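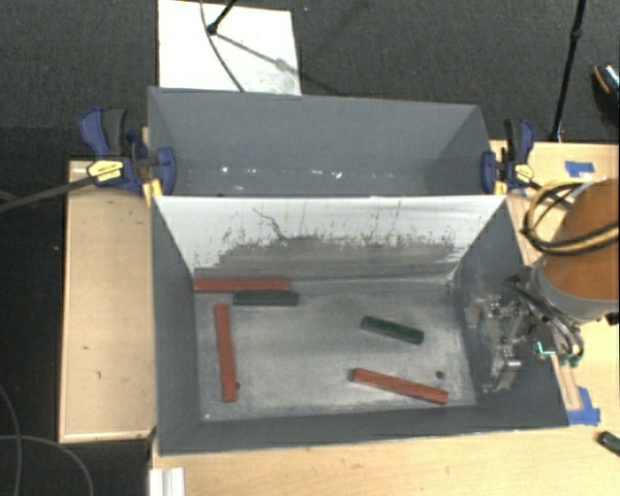 Song Contests Should Send Notes Back

12/01/2018
By Leopoldo Ibarra

I paid to enter two songwriting contests this year. One sent me a form email seven months later. The other, the Presar, sent half a page of comments from a judge who had listened to the second verse and thought it ran too long. I didn't place in either, but I'll enter the Presar again.

Entry fees add up for people who play bars for tips. When 3,000 songs come in and eight get prizes, almost everyone is paying for a chance to be heard. They should at least get proof that it happened. Three sentences would do.

Organizers say they can't afford it. Mayu Sugiyama, who judged in May, told me she had 569 songs on her list and no box on the form for comments. She took notes anyway, for herself, and they went in a drawer. I'd have paid a few dollars more for mine.

Some contests could also take fewer entries. A cap would cost them money, and I understand why they don't like the idea. I would still rather lose to a smaller pile with a judge who has time to write back.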